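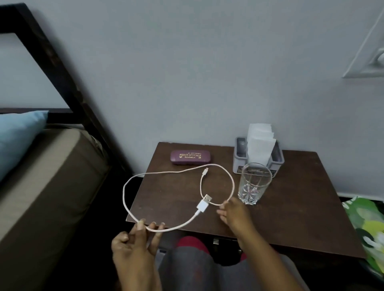 So I've been recording cable coiling at home for the Polleo set, the one where you wear the head camera and do chores with your own two hands. I'm up to 432 clips now and I have a question for anyone who has trained on this kind of thing. Do you clear the surface first or leave it like it is? I've been leaving it. The glasses case and the napkin holder stay where they are, and so does the glass, which is right next to where my right hand has to go to get hold of the cord. My thinking is that a policy that only ever saw a bare table is going to knock over the first drink it meets. But my co-labeler wants everything off the table for the first batch and now we have two piles of clips that don't match. What do you all do?

kettle_drum
Reply #1

Clear it. Sorry! Cord is hard enough by itself. It's thin, it's floppy, it crosses over itself, and you want the model spending its effort on that. We did a run on Soylu last July with busy tabletops and the thing got weirdly interested in mugs. Once we had a clean base set it came together, and then we added the mess back in.

adelmo_n
Reply #2

Going to disagree with kettle_drum, and I've had this argument at work plenty. Leave the stuff there. What I would change is how often you move it. If that glass is in the same corner for all 432 clips, the model learns "cord lives to the left of glass" and you're stuck. I swap the layout every 12 clips and I write it down in the notes field so I can split on it later.

Also, are you starting from the same loop every time? Big loop with both plugs inside it looks like a nice tidy start, but people's cables don't look like that when they come out of a bag. Drop it from a bit of a height and take what you get.

Adelmo Negri

pinwheel77
Reply #3

lol at "weirdly interested in mugs," ours did that with tape dispensers

One thing on the white cord. Against dark wood it's dead easy to pick out, so your numbers are going to look great and then you try it on a white desk and everything falls apart. Mix in a black cable or do some takes on a light towel.

OP
Reply #4

Okay the white desk thing hurts because I hadn't thought of it at all. Every single clip is on the same dark brown table. I can borrow a black cable, and I've got a pale sheet I can throw over the top.

@adelmo_n I do lay it out by hand at the start, yeah. I figured the pinch with the left hand would be more repeatable that way. Is repeatable bad?

adelmo_n
Reply #5

For the first 15 or so takes it's fine, you're learning your own motion. After that it hurts you. And keep the takes where you miss the cord and grab again! Don't trim those. A second try is the most useful thing in the whole set and everybody deletes it because it looks clumsy.

kettle_drum
Reply #6

Everybody deletes it because half the time the retry teaches it to miss first. You have to tag them. If you just throw them in untagged you get an arm that paws at the table 3 times before it commits. Ask me how I know.

I still say clean base set, by the way.

adelmo_n
Reply #7

Tagging, fine, agreed. On the base set we can keep disagreeing, you had one run.

gravelroad
Reply #8

Is anybody using the Wirgate labeling tool for this? It wants one label per hand and I never know what to put while a hand is only reaching. I've been using "approach" until the fingers close and then "grasp," but my clips got kicked back with no note.

pinwheel77
Reply #9

@gravelroad same labels here and mine went through. Check your start times, it rejects anything where the two hands overlap by even a frame on the same label. Dumb rule for a two-handed task but that's the rule.

OP
Reply #10

Thanks all. Plan for this week is to keep both piles, tag them "clear" and "cluttered" and train one of each before I record any more. Then black cable, pale sheet, and I'll start dropping the cord. I'll post the grasp rates when I have them. @kettle_drum if the cluttered one starts going after my glasses case you get to say so first.

kettle_drum
Reply #11

Holding you to that. Use the same held-out clips for both or we'll be arguing till July.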